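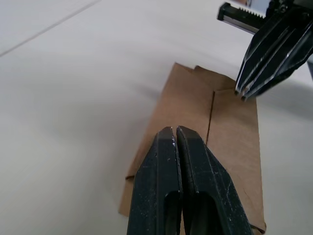

Vier Tage, und der Freitag gehört mir

Seit April arbeite ich bei Pedalon nur noch 4 Tage die Woche, und ich bin immer noch ganz aus dem Häuschen! Zur Erinnerung für alle, die neu mitlesen: Ich mache dort die Disposition, vorher war ich lange bei Irmont, wo man um 19 Uhr noch gefragt wurde, ob man schon geht.

Der Antrag war eine Seite lang. Meine Teamleiterin Lamai Sukprasert hat ihn am selben Nachmittag gelesen und wollte eigentlich nur wissen, wer freitags die Rückfragen aus Flatamden übernimmt. Wir teilen uns das jetzt zu zweit und tauschen alle paar Wochen durch. Fertig!

Klar, das Gehalt ist kleiner geworden. Bei mir fehlen netto rund 580 Euro im Monat, das spüre ich beim Urlaub und beim Essengehen (die Mittagspause verbringe ich jetzt öfter mit Brotdose auf der Bank am Kanal, auch schön). Dafür schlafe ich wieder durch — und sonntags kommt dieses flaue Gefühl im Bauch nicht mehr.

Was mir am meisten geholfen hat: Besprechungen auf 90 Minuten pro Woche begrenzen. Zusammen, wohlgemerkt! Ich hätte nie gedacht, dass das klappt, aber die meisten Runden ließen sich wunderbar durch eine kurze Mail ersetzen. Nur die am Dienstag ist geblieben, da geht es um die Touren, und da wird auch gelacht.

Wie ist das bei euch? Hat jemand schon mal reduziert und später wieder aufgestockt? Schreibt mir das gern in die Kommentare, ich lese alles — am liebsten freitags.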